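# Equipment Review: Murthy Half-Shell Helmet and Grivgate Full-Face Helmet

Ostbridge Road Safety Office
Prepared by Gayan Jayawardena, with road testing by Kulap Phuthong and Subbarao Devadiga
23 June 2019

The Office was asked by the district council to assess two helmets now offered by motorbike rental shops along the Ostbridge coastal road. Both are sold to the shops through the same supplier, Pivness, and both are handed to visitors as part of the daily rental. The review covers fit, vision, fastening, comfort in heat and general condition after use. It does not include impact testing, for which the Office has no equipment. Readers who need impact results should ask the supplier for the certificate that applies to the batch they are buying.

## How the helmets were assessed

Pivness supplied 14 helmets, seven of each model, in three sizes. The testers wore them on rented automatic scooters over the stretch between the harbor and the north headland, which includes the two bends where the council has recorded the greatest number of single-vehicle accidents. Rides were made in the morning, in the early afternoon and after dark. The posted limit on the route is 50 km/h, and the testers kept to it.

A second group of riders, recruited at the rental counters, wore the helmets for their own trips and completed a short form when they returned the scooter. The Office received 70 forms. Forms that did not name the model worn were set aside and are not reflected in what follows.

## Murthy half-shell

The Murthy is the lighter and cheaper of the two, and it is the model a visitor is most likely to be given. It covers the top and sides of the head and leaves the face and jaw open. Riders liked it. Several wrote that they forgot they were wearing it, and those who traveled in the early afternoon preferred it strongly.

The Office has reservations about the fastening. The strap closes with a plastic clip that can be pushed together without locking fully, and a rider who is unfamiliar with it may not notice. Mr. Devadiga found that the clip felt closed in this position and came apart with a light pull. The strap also loosens at the adjuster during a ride and had to be tightened on each return trip.

Sizing is a further concern. The labels inside the shell are small, and on two of the helmets supplied they had already begun to peel. Where the label is missing, counter staff choose by eye. A number of forms reported that the helmet moved when the rider turned to check traffic, and in most of these cases the rider had been given a size too large.

The short visor is of little use. It does not keep out rain or insects, and after dark it scatters the light of oncoming vehicles.

## Grivgate full-face

The Grivgate covers the whole head, including the jaw, and has a clear visor that lifts and stays where it is set. The fastening is a double metal ring. It takes a few seconds longer to learn than a clip, but once threaded it held its adjustment for every ride the testers made.

Vision to the sides is good for a helmet of this type. Ms. Phuthong reported that she could see both mirrors without moving her head and that the lower edge did not hide the instruments. The visor remained clear in light rain. It fogged at traffic signals when fully closed, and opening it by one notch was enough to clear it.

Heat is the main complaint, and it is a fair one. The front vent has a slider that is hard to work with gloves, and the rear vents admit little air at town speeds. Riders who wore the helmet in the early afternoon described it as uncomfortable, and a few said they had taken it off and carried it on the arm for part of the trip. A helmet carried on the arm protects no one, and the Office regards this as a serious matter for any shop that intends to stock the Grivgate alone.

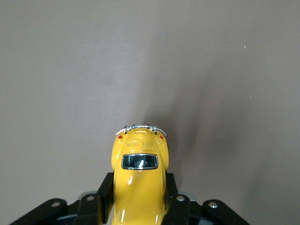 The lining comes out with four snaps and may be washed by hand. This is an advantage for rental use, where a helmet may be worn by a different person each day. The lining of the Murthy is glued in place and can only be wiped.

## Comments from the trade

Wissam Majali, who manages a rental shop near the harbor, told the Office that cost and storage decide what he buys. The Grivgate takes up nearly twice the shelf space, and it does not fit under the seat of his scooters. He has nonetheless begun to keep a small stock for customers who ask.

Gangadharan Reddy of Pivness said that a revised clip for the Murthy is in preparation. He was not able to give a delivery date. The Office will examine the new clip when a sample is received.

## Findings

The Grivgate is recommended for rental use on the coastal road, and in particular for any customer who plans to ride after dark or beyond the headland. Shops should show each customer how to thread the rings and how to set the visor before the scooter leaves the premises.

The Murthy is not recommended in its present form. Shops that continue to supply it should check the clip on every helmet at the counter, replace missing size labels and withdraw any helmet on which the adjuster slips. Visors that are scratched should be removed.

Neither helmet should be returned to the rental shelf after an accident, even where no mark is visible on the shell.

Copies of the rider forms, with names removed, may be read at the Office during public hours. Shops wishing to borrow a Grivgate in each size for a trial should apply in writing to Mr. Jayawardena.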